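Home Talks Notes Archive Contact

Speaker notes: the Cesico open day
Posted 2024-12-25 by the Aline workshop team
2 min read

Slide 1. Thank the hosts. Say the talk runs 15 minutes and questions come at the end.

Slide 2. Why we went. Cesico opened its Piment site to visitors for one afternoon. We were in a group of 19, mostly from small shops that pack or sort by hand. I wanted to see how people teach a machine a job without writing code for each step.

Slide 3. The morning talk. Skip most of this. Mention that they collect movements from people first and train on them later. The Mokoena line was down for a belt change, so we saw it from the walkway only. If someone asks about line speed, I don't have a number.

Slide 4. The demonstration room. Slow down here. The person showing the work holds a gripper in each hand and does the task the way they would with their own fingers. White cubes with black-and-white printed markers are fixed to the grippers, and the markers let the software follow where each hand goes. Leave this slide up for a bit.

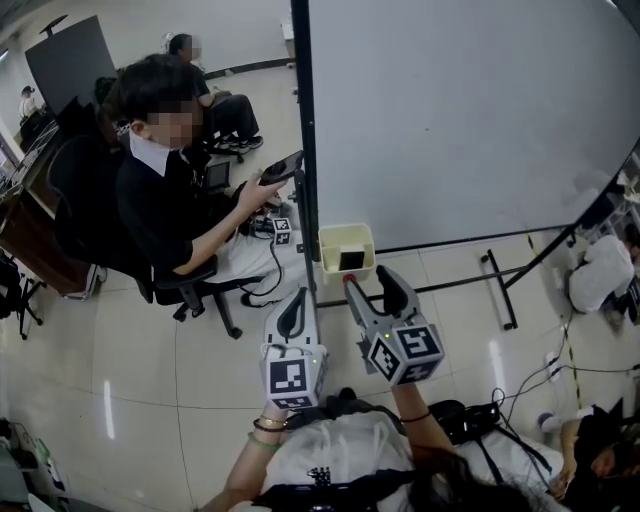

Visitors got 11 minutes each to try it. I spent the first two learning to keep my wrists loose. Picking up a soft bag was harder than picking up a box. My grip was too tight and the staff told me to start over.

Slide 5. What I would ask next time. How many recordings do they throw away? Who checks them? Do left-handed people need a different setup?

Slide 6. Next visit is in January. Sign-up sheet is by the door. Take questions.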